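Home Talks Speakers Archive Contact
Search this site Search

Notes for my talk, Sigrún Vestergaard
Soton, afternoon session in July

Start slowly. Say thank you to the people from Brako, they let me ask many questions.

First point. When the arm came to the packing room, the managers spoke about speed. The workers spoke about their breaks. Before, two colleagues stood side by side and could stop together. Now one person stays near the arm and the other is sent to the next hall. The work is lighter for the back, but the day is more lonely. Pause here.

Second point. The new tasks have no name in the contract. Somebody puts the things back, somebody fixes the border again with tape, somebody writes down why the arm has stopped. At Brako this took some 150 minutes in a week, and it was paid as cleaning. Ask the room: who does this at your place?

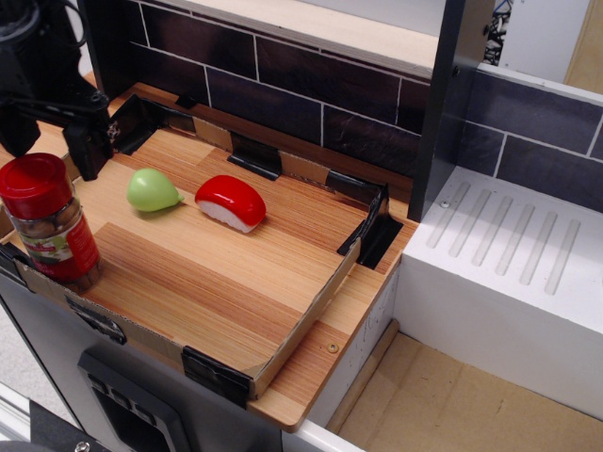
Third point, the training. Soler gave three hours to the shift leaders and nothing to the night team. The night team learned from each other – this went well, but they were afraid to press the stop button. Tell the story of the handwritten note on the door.

If there is time, read the short letter from the Lirnidar workers. If not, go directly to the wishes: a name for the task, pay for the task, and a second person in the room at night.

Questions. Leave the water on the left side, my voice gets dry.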